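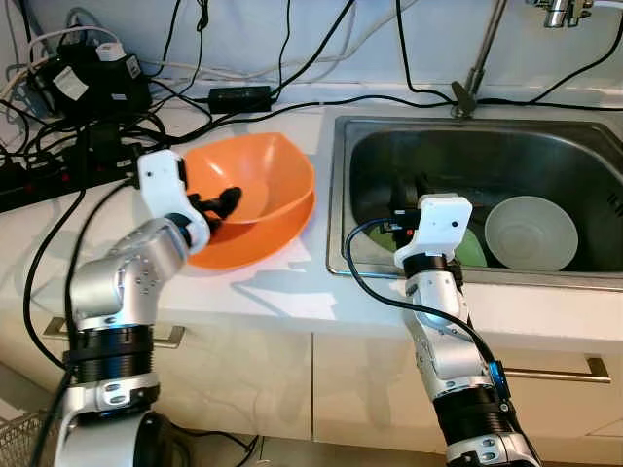
Fig. 1. Bol orange sur plan de travail blanc, à gauche de l'évier.

Visualisation de données, chapitre 5
Axes, échelles et lignes de base
Notes de cours, Evie Stockdale

Prérequis : chapitres 1 à 4, en particulier la distinction entre variable nominale, ordinale et quantitative. Les manipulations se font dans Paul ; tout autre logiciel permettant de fixer les bornes d'un axe convient.

5.1 Position et longueur

Un diagramme en barres code la valeur par la longueur. Le lecteur compare des segments issus d'une même ligne de base, et le rapport des longueurs dessinées doit être égal au rapport des valeurs. La ligne de base est donc placée à zéro. Une barre dont l'axe est tronqué conserve l'ordre des valeurs mais fausse leur rapport.

Un diagramme à points code la valeur par la position. Aucune longueur n'est dessinée entre l'origine et le point, et l'axe peut commencer ailleurs qu'à zéro à condition que les bornes soient lisibles. Si l'on ajoute une tige reliant le point à l'axe, on revient au codage par la longueur et la règle précédente s'applique.

Pour une courbe, c'est la pente qui est lue. Elle dépend à la fois des bornes de l'axe vertical et du rapport largeur/hauteur du cadre. Deux courbes destinées à être comparées doivent partager ces trois paramètres : borne inférieure, borne supérieure, proportions.

5.2 Étendue des données

On utilise le fichier Cerau, qui donne les demandes enregistrées par quatre bureaux sur une même période :

Bureau A : 5
Bureau B : 222
Bureau C : 319
Bureau Zastbridge : 3716

Sur un axe linéaire de 0 à 4000, long de 12 cm, les positions mesurées depuis l'origine sont :

A : 0,015 cm
B : 0,67 cm
C : 0,96 cm
Zastbridge : 11,15 cm

Le bureau A est indiscernable de l'origine. L'écart entre B et C est de 0,29 cm, alors que C dépasse B de près de 44 %. L'essentiel de la largeur est occupé par l'intervalle vide entre C et Zastbridge.

Trois traitements sont possibles :
a) conserver l'axe linéaire et inscrire les valeurs en regard des points ;
b) passer à un axe logarithmique ;
c) séparer Zastbridge dans un second panneau, avec sa propre échelle.

La coupure d'axe (double trait oblique) n'est pas admise dans les rendus. Elle supprime la correspondance entre distance et valeur sans en proposer une autre.

5.3 Axe logarithmique

Sur un axe logarithmique de base 10 allant de 1 à 10 000, toujours sur 12 cm, chaque décade occupe 3 cm. La position d'une valeur x est :

p(x) = 3 × log10(x)

On obtient :

A : 2,10 cm
B : 7,04 cm
C : 7,51 cm
Zastbridge : 10,71 cm

L'écart entre B et C passe à 0,47 cm. À distances égales correspondent désormais des rapports égaux : un doublement occupe 0,90 cm quel que soit le point de départ.

Remarque 1. Zéro n'a pas d'image sur cet axe. Un effectif nul doit être signalé dans une colonne séparée ou en note. L'ajout d'une constante avant transformation, souvent rencontré sous la forme log(x + 1), modifie fortement les petites valeurs et doit être déclaré dans la légende.

Remarque 2. Un diagramme en barres sur axe logarithmique n'a pas de ligne de base naturelle. La longueur des barres dépend de la borne inférieure choisie. Utiliser des points.

Remarque 3. Les graduations portent les valeurs d'origine (1, 10, 100, 1000), pas leurs logarithmes. Les graduations intermédiaires, si elles sont affichées, se limitent à 2 et 5 dans chaque décade.

5.4 Effectifs et taux

Avant de changer l'échelle, vérifier que la grandeur est la bonne. Les effectifs du fichier Cerau dépendent de la population desservie. Si la question porte sur la propension à déposer une demande, la grandeur pertinente est un taux, et une partie de la dispersion peut disparaître une fois la division faite. Le dénominateur est indiqué dans le titre de l'axe, avec son unité.

Le taux calculé sur un très petit effectif est instable. Pour le bureau A, une seule demande supplémentaire augmente le taux de 20 %. On l'accompagne d'un intervalle, dont le niveau et la méthode de calcul figurent en légende.

5.5 Double axe vertical

Deux séries d'unités différentes tracées dans un même cadre se croisent en un point qui dépend uniquement du réglage des deux axes. Le croisement n'a pas de signification. Préférer deux panneaux superposés partageant l'axe horizontal, ou un nuage de points si la relation entre les deux grandeurs est l'objet de la figure.

Exercices

1. Reproduire les deux figures du fichier Cerau, linéaire puis logarithmique, sur 12 cm. Contrôler les positions à la règle après impression à 100 %.

2. Recalculer les positions de B et C pour un axe logarithmique allant de 1 à 100 000, de même longueur. Que devient leur écart ?

3. Le fichier Wedlow contient plusieurs effectifs nuls. Proposer une représentation qui les conserve et rédiger la légende complète.

Rendu en octobre, un fichier par exercice, bornes des axes indiquées dans chaque légende.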